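Do striped mini pumpkins mark a white table?

Kristóf Vass
I've bought a few small orange and white pumpkins for the October table, to go with lavender plates and a teal mug. The tabletop is white and cost 1,480, so I don't want stains. Can they sit straight on it, or should they go on a plate?

Mollach
Should be fine. Mine were.

Jenő Illés
They're fine while they're firm. A soft one will leak from the base, and the juice can leave a yellow ring. Wipe them first, let them dry, and turn them over every 5 days to check underneath. I'd use a plate if you're going away – it's easier to wash than the table.
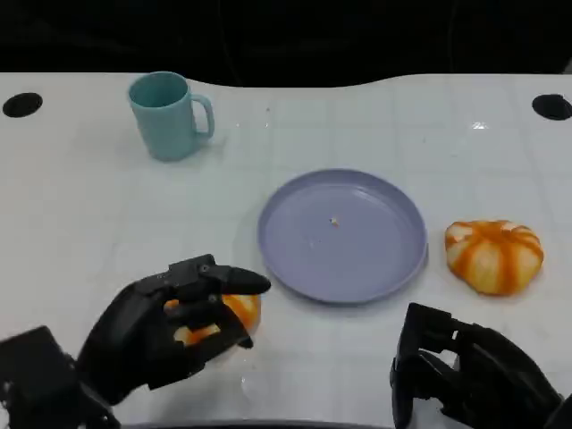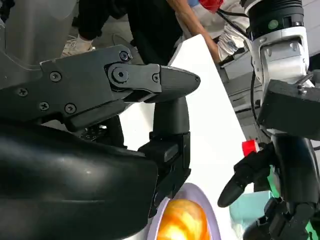 If you do get a ring, try washing-up liquid and warm water before anything stronger. Cream cleaner took the shine off my old table.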